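Why Does a Steak Need a Nap?
By the Brarko Kids' Food Desk
May · 4 minute read

I love restaurants. I love the bread basket, I love the menus that are too big for my hands, and I really love watching the kitchen if there's a window into it. So last month, when I got to sit right by the grill at a place called Turkolgate, I asked the cook about a hundred questions, and the best answer I got was about naps.

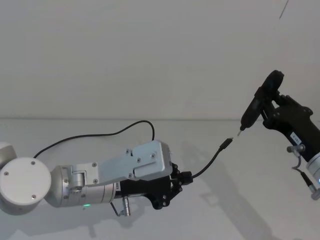 See, my steak came off the grill, and it smelled amazing, and then the cook just left it on a board and walked away! I was starving. I asked if she'd forgotten it. She laughed and said it was resting, and it would be mine in 5 minutes.

Resting? From what? It hadn't done anything!

So I went home and read up on it. Meat is mostly water. I know it doesn't look like it, but a raw steak is more than half water, all tucked in between tiny strings called muscle fibers. Think of a big bundle of drinking straws with juice inside. When the steak gets hot, those straws tighten up and squeeze. (Make a fist around a wet sponge and you've got the idea.)

If you cut the steak right away, a lot of that hot, runny juice pours out onto the plate. Wait a little while and the steak cools down some, the juice gets a bit thicker, and more of it stays put when the knife goes in. Thick juice moves slowly, the same way cold syrup does. Grown-up cooks still argue over how much difference this makes, by the way. I like that. It means there's still stuff to find out.

There's a sneaky part too. The steak keeps cooking while it sits there! The outside is hotter than the middle, so heat keeps creeping inward even with no fire under it. Cooks call that carryover cooking, and they take the meat off the grill a little early so it doesn't go too far.

And the brown crust? That's my favorite bit. When the outside gets really hot and dry, the proteins and sugars in the meat bump into each other and turn into lots of new things that smell and taste wonderful. Toast does it, and so do cookies. Boiled meat stays gray because water can't get hot enough in an ordinary pot.

You can try a test at home with a grown-up doing the hot parts. Ask them to cook two burgers or two chicken breasts the same way. Cut one open right away on its own plate, and let the other one sit for a few minutes first. Which plate is wetter? My first try came out nearly even, so I did it again with thicker pieces and had a much bigger puddle on one side. Then I ate the experiment, with ketchup.

Next time I want to find out why onions make me cry, and whether goggles help. I already have the goggles.

Questions? Write to the Kids' Food Desk, Brarko, 192 Adams Street · © Brarko · Back to top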